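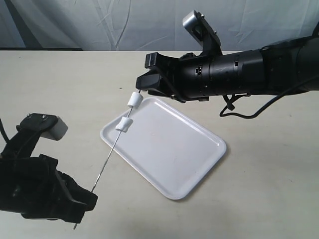 Zwischenbericht an die Förderstelle, Projekt Vavier
Berichtszeitraum bis einschließlich März

Liebe Frau Owen, liebe Glenys,

du hattest dir für den Bericht diesmal weniger Tabellen und mehr Erzählung gewünscht, also schreibe ich einfach auf, wie unser Tag der offenen Tür in Bredon gelaufen ist und was wir daraus mitnehmen. Der Kostenplan hängt wie immer hinten dran, da hat sich wenig getan, bis auf die Sache mit den Greiferfingern, dazu komme ich noch.

Vorweg: Es war voll! Wir hatten mit einer überschaubaren Runde gerechnet und am Ende 41 Namen auf der Liste, darunter eine halbe Schulklasse, die Leute von Hurkiletti (unserem Partner für die Steuerungssoftware) und ziemlich viele Eltern, die eigentlich nur ihre Kinder abholen wollten und dann doch geblieben sind. Um 14 Uhr ging es los, die letzten haben wir kurz nach sechs hinausgebeten.

Die Vorführung

Im Antrag stand ja etwas trocken »beidarmige Handhabung weicher und nachgiebiger Objekte«. Damit kann man niemanden vom Kuchenbuffet weglocken. Wir haben uns deshalb für Marshmallows am Metallspieß entschieden - zwei Arme, ein dünner Spieß, der eine Greifer hält unten, der andere arbeitet an der Spitze. Darunter steht ein weißes Kunststofftablett. Mehr braucht es nicht, und jeder im Raum versteht sofort, was schwierig daran ist. Drückt man zu fest, ist der Marshmallow platt, drückt man zu wenig, rutscht er weg, und wenn die beiden Arme sich nicht einig sind, wo die Spitze gerade ist, sticht man daneben.

Fachlich ist das für uns übrigens ein ganz dankbarer Fall. Der Spieß ist so dünn, dass er für die Kameras je nach Winkel fast verschwindet, und kleine Fehler am unteren Ende werden an der Spitze zu großen. Pai, so heißt unser Planungsmodul, falls du den Namen aus dem letzten Bericht nicht mehr parat hast, muss also beide Arme laufend gegeneinander abgleichen. In der alten Fassung hat es das einmal am Anfang gemacht und dann gehofft. In der neuen macht es das bei jeder Bewegung.

Drei Durchläufe hatten wir angekündigt, es sind deutlich mehr geworden, weil die Kinder immer »noch mal« gerufen haben. Der zweite ist gründlich schiefgegangen: Der obere Marshmallow saß schräg, der rechte Arm hat nachgefasst und ihn dabei im hohen Bogen vom Spieß befördert. Großer Applaus. Ich stand daneben und habe geschwitzt, aber rückblickend war das der beste Moment des Nachmittags. Danach kamen nämlich die richtigen Fragen. Woher weiß der Arm, dass er etwas verloren hat? (Er wusste es in dem Fall nicht, er hat brav weitergemacht.) Kann er das auch mit Trauben? Was passiert, wenn man ihm den Spieß wegnimmt? Letzteres haben wir nicht ausprobiert, obwohl sich mehrere Freiwillige gemeldet hatten.

Wo wir fachlich stehen

Bis zum Ende des Berichtszeitraums haben wir 3131 Durchläufe aufgezeichnet, vereinbart waren 3000. Das Arbeitspaket zur Datenerfassung ist damit abgeschlossen. Ein Teil der frühen Aufzeichnungen ist allerdings mit einer Kameraeinstellung entstanden, die wir inzwischen verworfen haben. Ich möchte sie trotzdem behalten und getrennt auswerten, weil man daran sehr schön sieht, wie empfindlich das Ganze auf den Blickwinkel reagiert.

Beim Arbeitspaket zur Kraftregelung hängen wir etwas. Der Grund sind die Finger. Die glatten greifen sauber um den Spieß, lassen aber bei seitlichem Druck manchmal nach, er dreht sich dann zwischen den Fingern und mit ihm alles, was darauf steckt. Wir haben Beläge aus verschiedenen Gummimischungen bestellt, die Lieferung hat sich zweimal verschoben. Ich rechne mit einem Verzug von bis zu 4 Wochen. Das schieben wir in den Puffer, am Endtermin ändert sich nichts.

Die Zusammenarbeit mit Hurkiletti läuft gut, seit wir die gemeinsame Besprechung auf den Vormittag gelegt haben. Sie haben nach der Vorführung gleich angeboten, die Erkennung für verlorene Objekte nachzurüsten. Das war im Antrag nicht vorgesehen, kostet uns nichts extra und behebt genau das, was beim zweiten Durchlauf zu sehen war. Von mir aus gern, ich bräuchte dafür nur ein kurzes Ja von dir, damit es sauber dokumentiert ist.

Was beim nächsten Mal anders wird

Die Absperrung war zu nah am Tisch. Es ist nichts passiert, aber die Kleineren haben sich sehr weit vorgebeugt, und wir mussten ein paarmal anhalten. Außerdem brauchen wir einen Bildschirm, der zeigt, was die Kameras sehen. Die hinteren Reihen haben vom Spieß praktisch nichts mitbekommen, und die Leute wollten das ohnehin ständig wissen. Und bitte mehr Marshmallows einkaufen! Ein guter Teil der Vorräte ist verschwunden, ohne je in die Nähe eines Roboters gekommen zu sein.

Offene Punkte für dich: das Ja zur Nachrüstung, die Umbuchung aus dem Reisetopf in Verbrauchsmaterial (wegen der Beläge, Formular liegt bei) und die Frage, ob du zur nächsten Vorführung selbst nach Bredon kommst. Wir richten uns mit dem Termin nach dir - sag einfach Bescheid, vormittags ist es im Labor ruhiger.

Viele Grüße aus Bredon
das Vavier-Team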